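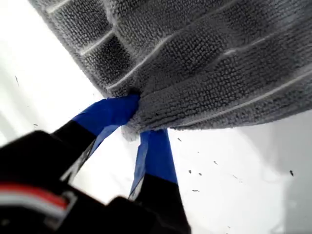 Subject: Re: [cell-upkeep] tape on the finger tips, how often?

Hi all,

On 23 September 2021 a list member at Widell wrote:
> We run towels on the same two-finger gripper you do and the
> tips are driving me nuts. Fresh tape grabs fine, then after a
> while the cloth slides out on the lift. Do you retape on a
> schedule or wait for drops? And how far down do you wrap?

We used to wait for drops, and I don't recommend it! Now I retape both fingers every 200 picks, whether they look bad or not. It takes me some 15 minutes with the cell locked out, and most of that is scraping old glue off with a plastic card (then alcohol, then let it dry properly – I've been impatient there and regretted it).

We use plain blue tape, wrapped over the upper end of each finger and smoothed flat where it meets the cloth. I keep the fold on the side of the finger so there's no edge for the loops to catch on. Gray microfiber is the worst for that, it's all tufts. I only go far enough down to cover the part that touches and leave the rest of the black plastic bare.

Always do both fingers together. I did just one back in February and the pinch went lopsided for the whole run, and it took me ages to work out why. After retaping I re-zero the closed position and do 7 test lifts with the same old towel before going back to auto.

Oh, and wipe the white table while you're in there. Ours collects dark specks of fluff like crazy.

Has anyone tried the Vindach pads? The Haddad ones peeled on us.

– the towel cell person at Ferkatness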